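## Kitchenette news from the second floor

So the big February kitchen clear-out is done, and I have opinions! I went in thinking I'd spend maybe half an hour pulling old stuff out of the cupboards, and I ended up staying until almost 7 with my sleeves rolled up and a podcast going. If you've been missing a lid (any lid, really), please come see me, because I have a whole bag of them at my desk and hardly anything they fit.

The mugs were the worst of it. We had the Brotitz ones from the trade show, the chunky Hollgate ones that everybody fights over, and a bunch of chipped ones I finally got rid of. I kept anything with a person's name on it. Othmane Naciri, your soup bowl is safe, I promise. 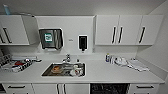

I also moved the tea out of the drawers and up into a wall cabinet, so it's no longer sharing space with the dish towels (my chamomile was starting to taste like laundry). Coffee filters went up there too. Forks and spoons stayed in the drawers, and I wiped those out while they were empty. The crumbs! I don't want to talk about the crumbs.

A couple of small requests while I have you. Please don't leave cups soaking in the sink overnight, even if it's only "for a minute." And if you find the dishwasher full of clean dishes, put away whatever you can, even just the plates. It takes up to 7 minutes and I've timed it.

We're also out of sponges again. I've asked for two packs with the next Groltard order, and if you'd like a different kind of tea, write it on the list by the door before the end of the month. Somebody already put down "the good peppermint," so whoever that was, could you tell me which one you mean?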